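4.2 Seating the processor

Of the 48 refurbishment guides in the Vekside collection, 6 treat the fitting of a processor as worth more than a sentence. Hirose and Bucur, who read all of them and remain on speaking terms, note that authors who spend a page on choosing a screwdriver will dispatch the socket with "insert chip". The lever, the load plate and the bare field of pins are left to the reader's nerve.

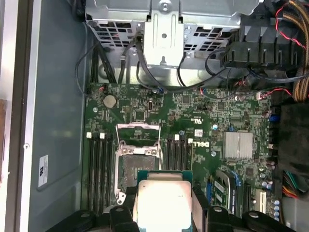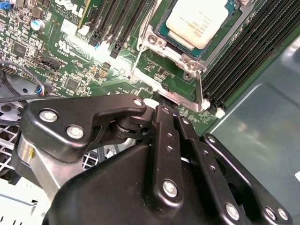 Figure 2. Processor and socket on a Dell board: first, the load plate raised and the socket empty; second, a processor in the retention frame.

We therefore coded the step as two tasks, placing and locking, which the guides persist in treating as one. Disagreement between coders fell once this was done, though the word "gently" continued to cause trouble.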